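Sorting out the workroom: notes for my slot

(Start when Hywel has got the projector going. Don't fill the gap with the parking story again.)

Hello everyone, thanks for having me. I'm Nighat Cheema, I look after the rooms at Maddocks, and I've been asked to talk about how we put our upstairs workroom back together. I'm going to talk mostly about tables and walls, so if you came for something more exciting, the biscuits are at the back.

A bit of background. When I started, the room had been used as a dumping ground for years. You'd open the door and go in sideways! There were shelves on every wall, all of them different, and the tables were wherever the last person had pushed them. People did good work in there, but they spent the first part of every morning moving somebody else's stuff.

(Ask: who's got a room like this? Wait for hands.)

We had £2,304 to spend and it had to cover the painting as well. Rhydian Beddoe wanted new cupboards and I wanted tables, and we went back and forth on that right through July. In the end the tables won, and £200 went on paint. I still hear about the cupboards.

Walls first. We took the shelves down, filled the holes and painted everything plain white. I was worried it would feel like a waiting room (it does a bit, at eight in the morning) but you can find things so much faster when there's nothing busy behind them. A dark thing on a table against a white wall, you just see it. Same with small black bits and pieces, which used to vanish against the old brown shelving.

Then the tables. Grey tops, and I'd fight anyone for grey now. White shows every mark and the wood ones we had before were so scratched you couldn't write on them.

(Slow down, I always rush the sockets.)

Sockets! Have a look where yours are before you buy anything at all. I didn't. I had a lovely plan drawn out on squared paper, and then Tudur Hopkin came up with a tape measure and pointed out that I'd put table legs exactly where the plugs needed to go. 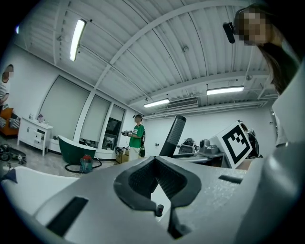
So we shuffled everything along, and my advice is to draw the low outlets on your plan before the furniture, in red if you can. Tudur did the second plan and it was much better than mine. Extension leads came to £232, by the way, and I'd have spent less if I'd asked him sooner.

Last bit is about what lives on the tables. Our rule is that things in use can stay out and anything else goes away at five. Tall things towards the middle, so an elbow doesn't send them over. Emlyn Pritchard thinks five is too early, and he may be right. We're trying half past.

(If there's time: the label maker. If not, straight to questions, and remind them the Uvmont lot need the room at four.)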